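Chapter 6
Surface Finishes and Stain Resistance in Kitchen Worktops

A worktop is judged by its surface. Strength, weight and price matter at the time of purchase, but the finish decides how the material behaves for the rest of its service life.

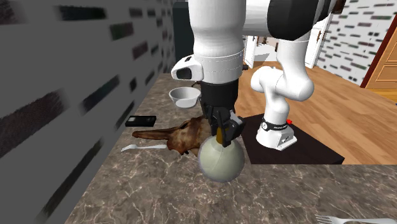
6.1 Scope of the chapter

Chapter 5 dealt with the bulk properties of worktop materials: density, bending strength and thermal expansion. The present chapter deals with the outermost layer. It covers the way liquids enter a surface, the way finishes slow that entry, and the tests used to compare one finish with another. Joints and edge sealing are left to Chapter 7.

Natural marble, engineered stone and printed marble patterns are often confused by buyers. They share an appearance and little else. Marble is mostly calcium carbonate and reacts with acid. Engineered stone is usually crushed quartz held in resin, and its weak point is the resin. A printed pattern lies beneath a clear wear layer, and once that layer is worn through the pattern goes with it.

6.2 Staining and etching

The two terms are not interchangeable. A stain is foreign matter held in the pores of a material. An etch is a loss of the material itself. Coffee left on unsealed marble produces a stain; lemon juice produces an etch, and no sealer of the penetrating type will prevent it. Polished surfaces show etching sooner than honed ones, as the dull patch contrasts with the gloss around it.

Porosity alone does not predict staining. Pore size and the degree to which pores connect are of equal weight. In the Hernthorpe series, discussed in Section 6.5, two stones of nearly equal porosity differed widely in the depth reached by cooking oil.

6.3 Types of finish

Penetrating sealers enter the pores and make their walls repel water or oil. They leave the look of the stone almost unchanged. Film-forming coatings sit on top – they block acid as long as the film is whole, but they scratch, and repairs tend to show. Oils and waxes are used mainly on wood and soapstone and must be renewed at short intervals.

The worked examples use two products throughout. Nokach is a penetrating sealer applied in two coats, with a wait of 30 minutes between them. Lemavine is a film-forming coating rated for surface temperatures up to 100 °C. Above that limit the film softens and may lift.

6.4 The drop test

The simplest field test needs only water and a watch. A drop is placed on the clean, dry surface and left under a cover to limit evaporation. After 30 minutes it is blotted and the surface is checked for darkening. A dark ring means that water has entered the pores and that the sealer, if any, is no longer working at that spot. Several spots should be tested – wear near a sink is seldom the same as wear at the back of a counter.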